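Review: Zulberg two-arm sorting cell, with the Atora hand option

Category: shop-floor automation, light parts handling
Tested by: Nnamdi Mohammed
Rating: 3 out of 5

Zulberg sells this cell as a drop-in replacement for one person at the end of a short conveyor. The job is narrow. Small molded parts come down a belt, and each one has to go into the correct bin. In our shop that work takes up part of every afternoon and is disliked by everyone who has done it. We had the cell for most of June and ran it on our own parts, in our own mix, with our own lighting.

What you get

The base package is a torso with two arms, a head camera, a control cabinet and a licence for the Dauda task software. Hands are priced separately. You can order two-finger grippers, which are cheaper and faster, or the Atora multi-finger hands, which were fitted to our unit. The conveyor and bins are the customer's own. Installation took 8 hours with one Zulberg technician present, including the safety check. Most of that time went into setting arm height relative to the belt. The manual gives a recommended range, but the range is too wide to be useful, and the technician ended up working by eye.

Teaching a new part

A new part is taught by demonstration. The operator puts on a pair of tracked gloves and performs the pick and place while the arms follow. Zulberg suggests 20 demonstrations per part. For plain sleeves and rings this was enough. For soft rubber parts it was not, and we needed 70 before the results stopped improving. The glove session is tiring on the forearms and should be split between two people.

The Dauda interface is plain and responsive. Parts are assigned to bins from a drop-down menu. There is no undo for a deleted demonstration, and I lost a set this way. The export function writes a log file that opens in any spreadsheet program, with one line per pick and a reason code for each failure.

Performance

Speed is the weak point. On rigid parts the cell ran at less than half the pace of Temitope Onuoha, who normally works that station and was not hurrying. The delay is mostly in the approach. The hand slows well before contact, closes, checks its grip, then lifts. These steps can be shortened in the settings, but dropped parts increase quickly when the grip check is reduced.

Accuracy on rigid parts was good. Wrong-bin errors were rare and usually involved two parts touching on the belt, which the vision system read as one. A simple spacer upstream would fix this. Parts lying on their side were handled better than I expected. The fingers close across the outer wall and do not need to enter the bore.

Flexible parts remain a problem. The fingertips press hard enough to deform thin rubber, and the part then springs out of position during the lift. Zulberg lists a softer fingertip pad as an accessory. We did not have it.
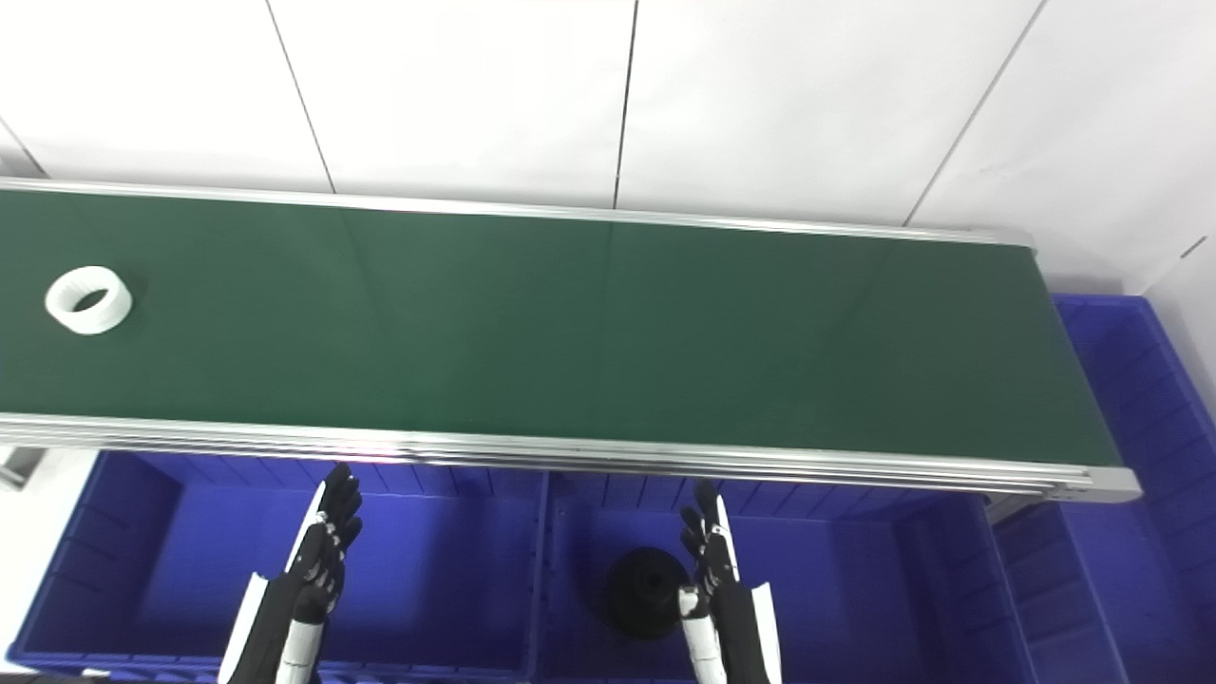 Both hands at the belt, one ring-shaped part on the line and blue bins in front.

Bin layout matters more than the documentation suggests. Bins should sit directly under the near side of the belt so that the arm travel stays short. Placing one past the end of the conveyor is possible, but the wrist has to turn further to clear the end cap, and cycle time suffers. High bin walls also need care. If the release height is set for an empty bin, it should be checked again as the bin fills.

Compared with the Honik unit

We tried the Honik single-arm sorter last year. It uses a suction cup, costs less and is considerably faster on flat parts. It could not hold anything ribbed or hollow, which ruled it out here. A shop handling flat, smooth parts should look at the Honik first. The Zulberg makes sense where shapes vary and the mix changes often.

Maintenance

Finger joints need to be wiped down at the end of each shift, and the hands recalibrated after any hard contact. Calibration takes a few minutes. One finger on the left hand developed slight play in the third week. Support replied the same day and sent a replacement, which we fitted ourselves with the supplied tools.

Verdict

The cell can do this chore unattended for long stretches, provided the parts are rigid and spaced and the line can tolerate the pace. It cannot yet match a person on mixed or soft parts. We are extending the rental to test the soft pads and will buy only if the rubber parts improve. The arm height setting needs a proper procedure in the manual before I would let a customer install it alone.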